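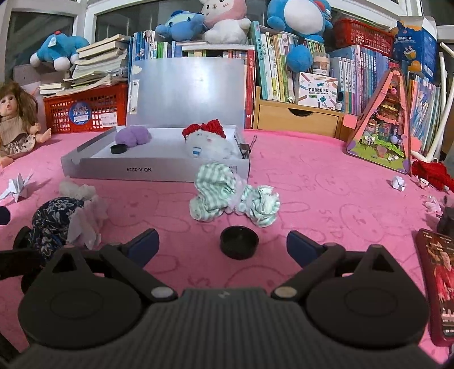
Brivard School of Management opens regional finance forum

The Brivard School of Management held the first meeting of its Regional Finance Forum on Nov 6, 2021, with 200 people attending in person and others following online. The forum brings together teachers, bank staff and company owners to discuss how smaller firms outside the capital borrow, save and plan for the long term.

Graciela Valdebenito, who became dean in April, opened the day. She said the school had taught corporate finance for 25 years but had done too little work on the businesses closest to it. The forum will meet twice a year, and papers given there will be published in full on the school's website.

The main talk was given by Holger Engström, professor of banking. His team surveyed 877 family-owned firms on how they paid for new equipment and premises. Most had used their own savings first and gone to a bank only when those ran short. Owners often said that they did not know which documents a lender would ask for, and several had given up on an application halfway through. Engström suggested that banks in the region agree on a single form for smaller loans.

Octavio Daza of Covesska, a credit cooperative, said his office would be willing to test such a form, but warned that lenders check risk in different ways and would still want to put their own questions. Niilo Nurmi, who lectures in accounting, thought the larger problem was late bookkeeping. Many of the firms he advises close their yearly accounts months after the loan decision has been made.

In the afternoon 19 students from the part-time MBA presented projects done with local companies. The group working with Farías, a packaging supplier, looked at how payment terms affect cash in the slow season. Their report is with the company and a shorter version will be available from the library.

Hipólito Quiroga, who runs the alumni office, is collecting topics for the next meeting. Graduates who would like to speak or propose a company project should write to him by the end of term. Recordings of the morning talks can be requested from the same office.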